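My thoughts on the Nedura die-cutting machine, five months in

January 30, 2019

I've had so many messages asking whether I'm still using my Nedura that I thought I'd better sit down with a cup of tea and write it all up properly.
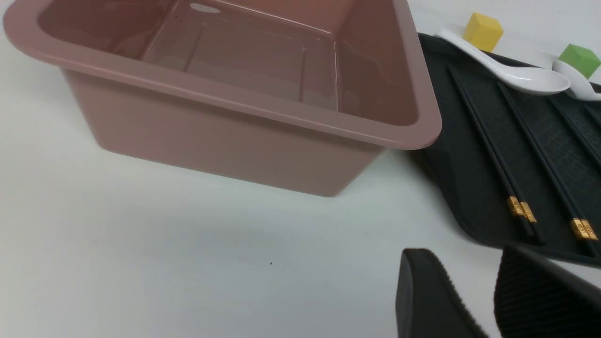

I bought mine in August, after years of making do with an old hand-crank Dromer that squeaked so badly my husband could hear it from the garden. Maite Casado had brought her Nedura along to our card-making evening, and I'm afraid I rather hogged it. By the end of the night I'd cut enough snowflakes to last me until retirement, and I ordered one the next morning before I'd even had breakfast!

So, the basics. It's a manual machine, A4 width, with a handle on the right and two platforms that fold up when you're not using it. You get the base plate, two clear cutting plates, an embossing mat and a thin metal shim in the box. There are also 4 small dies to get you started — a leaf, a heart, a scalloped circle and a tag. I've used the tag to death and the heart once.

Cutting first. On ordinary cardstock it's lovely. One pass through, and the pieces pop out with hardly a nudge. I make a lot of layered flower cards and my old machine always left me picking at the corners with a craft knife, usually late at night with tired eyes and plenty of muttering. With this one I cut 27 Christmas wreaths in one sitting (the church fair, don't ask) and only had to send two of them back through.

Thicker stuff is more of a mixed bag. It manages felt very well if you use the shim. Chipboard I've given up on. It will go through, but the handle gets so stiff that I had to stand up and lean on it, and I didn't like the creak it made. If you do lots of chipboard or want to cut proper leather, you'll be happier with something heavier.

Embossing is where I fell in love with it. I used my old Rostami folders, which I was worried wouldn't fit, and they came out crisp right to the edges. Do check the sandwich chart before you start, though. The one in the booklet is tiny and printed in pale grey, goodness knows why, so I copied mine out in felt pen and stuck it inside the cupboard door.

Now for the grumbles. The plates warp. They all do, I know, but mine had a definite banana shape by October, and a replacement pair is £20, which I thought was a bit cheeky. Flipping them over each time does help. The suction foot underneath is also very fussy about what it sits on. It holds like anything to my kitchen worktop but won't stick at all to my craft desk, so I have to hold the thing steady with one hand and turn with the other. Trinidad Nieto puts a square of non-slip drawer liner under hers and says it's cured the problem. I keep meaning to buy some.

It's also heavier than it looks. I take mine to our group in a wheelie shopping bag and I wouldn't want to carry it up more than one flight of stairs.

A few of you asked how it compares with the Butau, the electric one that was on all the craft channels before Christmas. I've only had a quick go on a friend's, so take this with a pinch of salt! It's quicker and kinder on the wrists, and if you have any trouble with your hands I'd look at that one first. But it's noisy, you need to be near a plug, and it costs a good deal more. I like the turning, to be truthful. There's something very soothing about it with the radio on.

Would I buy it again? Yes, I would, and I've told my sister to get one too. I'd just order a spare set of plates at the same time and save yourself the postage.

Next week I'll be showing you the Valentine's cards I've been making with the scalloped circle (and perhaps the heart will finally get its second outing). If you've got a Nedura and you've found a way to keep the plates flat, do leave me a comment — I'd love to know!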